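# Wukow Summer Reading Trail – your questions

Hello! I'm Nahuel Echeverría and I look after the reading trail at Wukow Library. I get the same questions at the desk and by email every summer, so I've put my answers in one place.

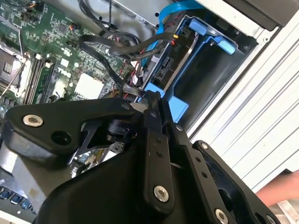 Last year 271 children finished the trail, which made me very happy and also meant I ran out of certificates. I've ordered 700 this time. Please come and use them up!

### When does it start?

July 7, 2018, as soon as the doors open. You can join later if you're away, and plenty of families do. The trail closes when the schools go back.

### Who can take part?

Anyone from four to eleven. You don't have to live in Wukow and you don't have to go to school here. Grandchildren visiting for a fortnight are very welcome (bring them in on their first day if you can, then they've got time to finish).

### What do we need to bring?

Just the child. If they haven't got a library card I can make one while you wait. A parent or carer has to sign the form, and I do need an actual signature, so an older brother won't do.

### How many books is it?

Six, and you choose them. Each time you finish 2 books you come back and get a stamp on your map, so that's three visits. The stops on the map are Traltari, Acuña and Lesix, which are made-up islands drawn by last year's older readers. Lesix has a volcano.

### Do comics count?

Yes. So do joke books, football annuals, poetry, recipe books and audiobooks. I had a boy last summer who read nothing but books about sharks and he got his certificate like everybody else.

### What about books we already own?

Fine by me. Bring the book along, or a note of the title, and I'll have a quick chat with your child about it. It isn't a test – I only want to hear which bit they liked.

### My daughter finds reading hard. Will she feel left out?

I hope not! You can read to her, or take turns a page at a time, and it all counts. We have 469 titles on the easy-read shelves now, with larger print and cream paper, and quite a few are aimed at nine and ten year olds who are fed up with being handed baby books. Ask me and I'll walk you over.

### Can we read in another language?

Please do. The Spanish and Polish shelves are next to the big window. If you need something else, tell me early, as loans from other branches can take two weeks to arrive.

### Are there prizes?

A sticker at the first stop, a bookmark at the second, and a certificate at the end. Schools hand out the certificates in assembly in October, so make sure the school name on your form is right. If you're home educated or from outside the area, I'll post yours.

### We've lost our map!

It happens daily. I keep a record of every stamp, so come to the desk and I'll give you a fresh one.

### Will we be fined if the books are late?

No, there are no fines on children's cards. I'd still like the books back at some point, particularly the shark ones, as there's a queue.

### Can I help out?

Yes please, if you're over fourteen and can spare a couple of hours. Mornings are when I need you most. Pick up a form at the desk and we'll go from there.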